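Nemwood College
Introduction to News Writing
Unit 4 handout: Corrections and the checks that prevent them
December 13, 2019

Read this before the lab in Krishnan Hall. Bring a printed copy of your last story with you, marked up as described under "The line check" below.

What counts as an error

A factual error is any statement in a published story that is wrong and could have been checked. Misspelled names, wrong job titles, wrong dates, bad arithmetic, a quote given to the wrong speaker, and a photo caption that puts the wrong name on someone are all factual errors. Size does not matter. A wrong middle initial in an obituary is a small thing to the reporter and a large thing to the family.

A typo is an error in the copy that does not change the meaning. Typos get fixed online without a note. If a typo does change the meaning ("now guilty" for "not guilty"), treat it as a factual error.

Missing context is harder. Suppose a story says that the Conora school board cut the music budget. The statement is true, but the board moved the same money to a different line for instruments. Every sentence in the story can be defended and the reader still comes away with the wrong idea. Most papers run a clarification in this case. Some editors use the word "clarification" to avoid saying "correction," and you should not do that. If the paper was wrong, it was a correction.

Correction, clarification, update

A correction says that something published was wrong and gives the right information.
A clarification says that something published was accurate but incomplete or easy to misread.
An update adds news that came in after publication. An update never replaces a correction. If the first version of a story had a wrong figure and the second version has the right one, the second version needs a correction note even if it also has new material.

Writing the note

Keep it short. State what the story said only as far as the reader needs in order to understand the change, then state what is right. Do not blame a source, a copy editor or the software. Do not apologize at length.

Weak: "Due to a miscommunication, some information in a previous version of this article may have been inaccurate. We regret any confusion."

The reader can't tell from this what was wrong. It also says "may have been," when the paper knows perfectly well.

Better: "An earlier version of this story gave the wrong attendance for the spring concert. It was 422."

Note that the better version does not repeat the wrong number. In print you usually leave it out. Online, practice varies, and you should follow the style of the paper you are writing for. When the error concerns a person's character or a criminal charge, leave the wrong version out in every case.

Placement: put the note at the top of the online story if the error affected the headline or the main point. Otherwise put it at the bottom. In print, corrections go in the same spot in every issue so that readers know where to look. The student paper uses page 2.
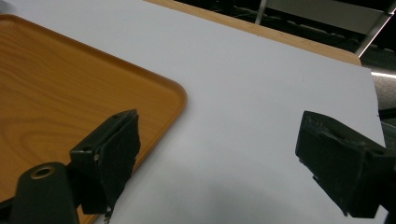
The line check

Print the story. Go through it with a pencil and underline every word or phrase that could be wrong. That means names, titles, ages, places, dates, times, amounts, and anything in quotation marks. Also underline words like "first," "only," "largest" and "never." These are claims, and they are usually someone else's claims that you picked up in an interview.

Now go back to the start and check each underlined item against a source that is not the story. Your notes count as a source for what a person said. They do not count as a source for whether it was true. Put a tick over the item when it has been checked and write in the margin where you checked it. "Program," "recording," "district website" is enough.

Anything without a tick gets checked, attributed or taken out.

Do the line check on paper. People tend to read what they expect to see on a screen, and the writer of a story is the worst person to trust on this. If you can trade stories with a classmate, do it.

Names

Ask every person you interview to spell their name, first and last, even if it sounds simple. Write it down in front of them and show them. Ask for the title at the same time. School staff often have a title on the website that is out of date, so ask the person and then note the difference if there is one.

Never take a spelling from another news story. One paper's mistake spreads very quickly that way.

Numbers

Redo all arithmetic yourself, including percentages handed to you in a press release. Watch for the difference between percent and percentage points. If a fee goes from 2 percent to 4 percent, it rose by two percentage points, and it also doubled.

"Up to" is a warning sign. Take a release from Derkex, the ticketing firm used for campus shows, saying that students can save up to four dollars a ticket. The statement is true if a single seat in the house is discounted by that amount. Ask what most buyers will pay and use that.

Quotes

Check each direct quote against the recording. If you have no recording and the notes are incomplete, paraphrase. You may call a source back to confirm a fact or a technical point. Reading quotes back is allowed at some papers and forbidden at others, so ask your editor before you offer it. Sending the whole story to a source for approval is not allowed at the student paper.

When someone complains

Get the complaint in their words. Ask which sentence they mean. Do not argue and do not promise a correction on the phone. Tell your editor the same day, even if you are sure the story is right. Then pull your notes and check the sentence again from the beginning.

Some complaints are about tone or about being quoted accurately when the person wishes they had not been. These do not lead to a correction. They still get an answer.

For the lab

1. Bring the marked-up story. Unticked items are fine, but you must be able to say how you would check them.
2. Find a published correction from last April in any daily paper and copy it out in full.
3. Rewrite it if it can be made clearer. If it can't, write a sentence or two on why it works.

Late work follows the policy in the syllabus. The next handout covers headlines and starts with the reading on verbs.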